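Rinport Opens Simulation Lab to Visitors for Grirnura Gripper Demonstration

VIKITZ – Rinport will hold an open day at its Vikitz simulation lab this Thursday, with demonstrations of the Grirnura control software running on simulated two-finger grippers. The program starts at 8 a.m. and is open to plant engineers, integrators and technical schools.

Visitors will follow the full work cycle used at the lab: building a virtual room, placing the arm in it, and running motion tests from the wrist camera view. Room layouts, wall fittings and surface textures are changed between runs so that the software is tested against more than one background.

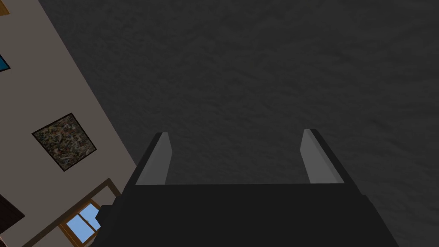
Each demonstration lasts 20 minutes and is limited to 80 visitors. Staff will run three test types – approach, grasp and release – and will show the joint and finger position logs for each run on a second screen. Settings may be changed on request during the last part of the session.

A separate talk will cover work with Araújo, the integrator that is preparing Grirnura for use on packing lines. It will deal mainly with camera calibration and the transfer of settings from simulation to hardware. No physical arms will be operated during the open day.

Admission is free. Registration is required for the demonstrations and closes at noon on the day before the event. Visitors should report to the Rinport front desk for a badge.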